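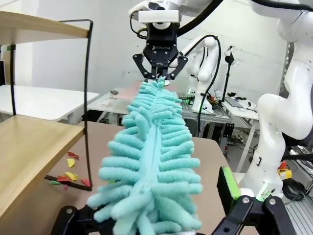

Gunther Engelhardt says I have the order wrong and the smoke alarms should come before the furnace, because by the time you've messed with the furnace you're tired and you skip the ladder. Fair enough, Gunther! I moved them up. So this is the new version of my December walk-through for the house on Bramano Street, all 1,127 square feet of it, with my notes on each item.

SMOKE AND CO ALARMS

Press the test button on every one, hold till it screams. Done. Upstairs hall was slow to respond, so it got a new battery.

Check the date on the back. Done. The one outside the guest room is past its ten years. New one is on the kitchen counter, going up tonight.

Dust the vents. Done, with a dry microfiber duster. No sprays near the sensor, please, I did that once with furniture polish and had to buy a new alarm.

FURNACE AND WATER HEATER

Filter. Changed. The old one was gray and fuzzy and I don't want to talk about it.

Nothing stored within three feet. Failed! I had wrapping paper and a box of paint rollers leaning right up against the furnace (yes, me, the person who writes the checklist). Moved to the garage shelf.

Flue pipe joints. Look fine to me, no gaps, no rust streaks. I'm not a pro, though, and the Stöcker guy is coming for the real service anyway. Last year's visit ended in a new blower motor and a bill for $823, so I've been saving up.

Relief valve on the water heater. Didn't touch it. Mine is old and I've heard they sometimes won't close again once you lift the lever. Leaving it for the service call.

DRYER

Lint screen. Clean.

Duct behind the machine. Pulled the dryer out, took the duct off, vacuumed. There was a sock in there. How does a sock get in there?

Outside flap. Opens when the dryer runs, closes when it stops. Good.

ELECTRICAL

GFCI outlets, kitchen and both baths. All tripped and reset. The one by the downstairs sink has a crack in the cover plate, so that's on the shopping list.

Extension cords. Threw out the brown one from the porch. The plug end felt warm when the string lights were on and that was enough for me.

Space heater. Plugged straight into the wall, never a power strip. The Ratero in the sewing room has a tip-over switch and I tipped it over to check. Shut right off.

STAIRS AND STEPS

Basement handrail. Loose at the bottom bracket. Tightened, still a little wobbly, needs a longer screw.

Front steps. Ice melt bucket is full and the scoop is in it this time.

Cellar bulb. Replaced.

STILL OPEN

Hang the guest room alarm.
Cover plate, downstairs bath.
Longer screw for the handrail.
Furnace service.

Comments

Henrike Buschmann: Do you do the fire extinguisher separately? I don't see it on here. Ours was in the green on the gauge but buried behind the trash bags, which isn't much use.

Reply: Oh shoot, it fell off when I moved things around. Kitchen, on the hook by the back door, gauge in the green, pin in place. Adding it under the alarms.

Gunther Engelhardt: Much better order. The hardware store in Civcombe has the cover plates in packs of 12 if you want to split one with me.

Reply: Yes please, I'll take four. And a longer screw if you see one!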